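Updated Oct 25, 2023, after the filter incident.

# Getting the washing machine to stop smelling like a pond

A front loader spends its life surrounded by soap and still manages to smell like something died in it. The cure takes an afternoon, most of which you can spend in another room.

**You need:** an old towel, a shallow tray, a toothbrush you have given up on, white vinegar, and a dish-soap-and-water mix in whatever bottle is handy.

## 1. The door seal

Pull back the rubber lip and look in the fold at the bottom. You will find gray slime, one sock, and possibly the reason your wallet felt light in July. Scrub with the soapy toothbrush, wipe, and keep going until the towel comes away merely disappointing.

## 2. The detergent drawer

Take it all the way out. On most machines there's a tab you press at the back. Soak it in hot water, then do the cavity it came from, including the ceiling, where the mold has been living rent-free.

## 3. The drain filter

Switch off and unplug first. Put the tray down, then the towel, then turn the cap slowly. I turned it quickly once. The laundry room at Vashisht has a sloping floor, and the slope goes to the hallway.

## 4. The empty hot run

Pour 300 ml of vinegar into the drum and choose the hottest cycle. Don't add bleach, today or in the same week. 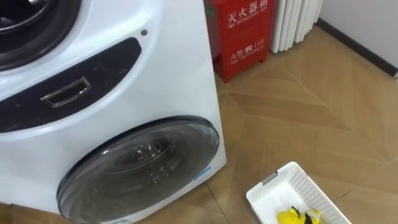 **How often should I do all this?**

Every 2 months for the drawer and the seal, and twice a year for the filter. If the machine is shared by a whole floor, do the seal every couple of weeks and lower your expectations of the floor.

## 5. Afterward

Dry the glass and the rim, and leave the door ajar between loads. Use less detergent than the cap suggests. The cap is made by people who sell detergent.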